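Hilo. Llevo 20 días sin comprar comida por impulso y vengo a contarlo con la solemnidad de quien ha cruzado un desierto. Spoiler: he cruzado un supermercado.

1/ Todo empezó en febrero, cuando sumé los tiques del mes. Los tenía en un cajón, que es donde guardo las cosas que no quiero saber. El cajón ya no cerraba.

2/ Descubrí que soy de esas personas que entran a por leche y salen con pasta de tamarindo, dos quesos que ni siquiera me gustan y sin leche. Tres veces en una semana. La cajera ya me preguntaba «¿y la leche?».

3/ El experimento: una sola compra semanal, lista en papel, y todo lo que entra en casa tiene que estar asignado a una comida concreta. Se puede improvisar, pero con lo que haya. Lo que haya suele ser poco.

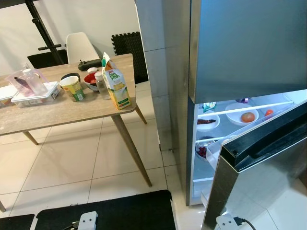

La nevera y sus cuencos blancos. Menú por determinar.

4/ Primera semana: euforia. Hice caldo. Etiqueté cosas. Le expliqué a mi hermana por teléfono lo que es un inventario y ella, que lleva una ferretería, me dejó terminar.

5/ Segunda semana: lentejas. No tengo más que añadir sobre la segunda semana.

6/ El problema de planificar es que la persona que escribe el menú el domingo y la que llega a casa el jueves a las 9 de la noche no se conocen. La del domingo pone «crema de puerros con picatostes». La del jueves se come el pan de los picatostes de pie, con el abrigo puesto.

7/ También me bajé una aplicación, Fadulell, que te propone recetas según lo que te queda. Le metí media cebolla, un yogur y un bote de alcaparras. Me propuso «ampliar la despensa». Gracias, Fadulell, para eso ya tenía los tiques.

8/ Mi vecina Thilini Hettiarachchi me dio mejor consejo en el ascensor: cocina una cosa el domingo y cómetela de formas distintas hasta que le pierdas el cariño. Su récord son unos garbanzos que duraron hasta el miércoles y acabaron en tortilla. Lo contaba con orgullo y me pareció justo.

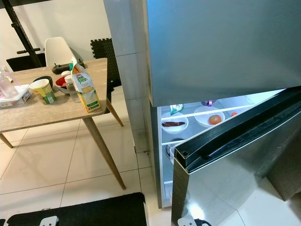

Randi Hellström
Traductora y autora del boletín «Sobras»

9/ Cuentas, que sé que habéis venido a eso: 32 euros menos a la semana. Me los he gastado en libros de cocina. Mi hermana dice que entonces no cuenta. Mi hermana no lee este hilo.

10/ Lo que sí ha cambiado es la basura. Antes tiraba una lechuga semanal, casi por suscripción. Ahora no compro lechuga. Ha sido una separación amistosa y no hemos vuelto a hablar.

11/ Me preguntáis por privado qué hago con las cenas con amigos. Llevo el postre. Si alguien insiste en venir a casa, le enseño la lista de la semana y suele acordarse de que tenía algo.

12/ Mañana toca compra. En la lista pone arroz, huevos, limones y leche. Lo he subrayado: leche.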